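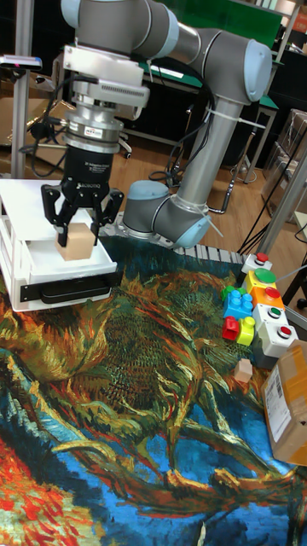

Page last changed: 30 Oct 2022

I promised Chathurika I would write this up while I still remembered it, and of course it has taken me far longer than it should have. So, the open day at Lurkach! If you've never been, it's the long building past the Bemix warehouse, and you will drive by the entrance at least once (we did it twice, and Tanvir was navigating).

I went mostly for the coffee and the company, I'll admit. I'm a retired bookkeeper and robots have never been my thing. But we ended up standing at the table with the gray arm for the better part of the morning, and I could happily have stayed through lunch. All that metal and all those joints, and the job it has is to hold a little wooden cube over a white crate! I don't know why I found that so charming. I suppose I was expecting car doors.

Svenja Hollmann was running that table and she was wonderful with everybody, including a small boy who wanted to know if the robot ever got bored. She told him it didn't, but that she did sometimes, and then she let him pick which block she would talk about next. He picked the red one. She explained that plain cubes are where they begin, and the colored blocks are harder than they look, especially when two of them are stacked up.

Tanvir, being Tanvir, wanted to know about the push buttons down the right side, the red and green ones in their little boxes. Svenja said pressing a button is a different kind of task from picking something up, you have to stop at the right moment and not shove, and I thought of every elevator I have ever ridden in with my brother.

What I loved most was the cloth on the table, though. It's a great big swirling painting, all deep blue and ochre and orange, with stems and seed heads curling everywhere. I asked where they had bought it and Svenja thought Annick Cloutier had picked it out, so Annick, if you ever read this, I would like one for my dining room. My sister says it would give her a headache at Thanksgiving. She can eat in the kitchen.

They had almost 600 visitors over the day, according to the woman at the door, and I believe it from the state of the parking lot. Mizanur Bhuiyan gave a talk in the afternoon about the Prarnon project and I followed the first half pretty well. The next open day is in June and I've already told Tanvir he's driving again, but I'll be holding the map.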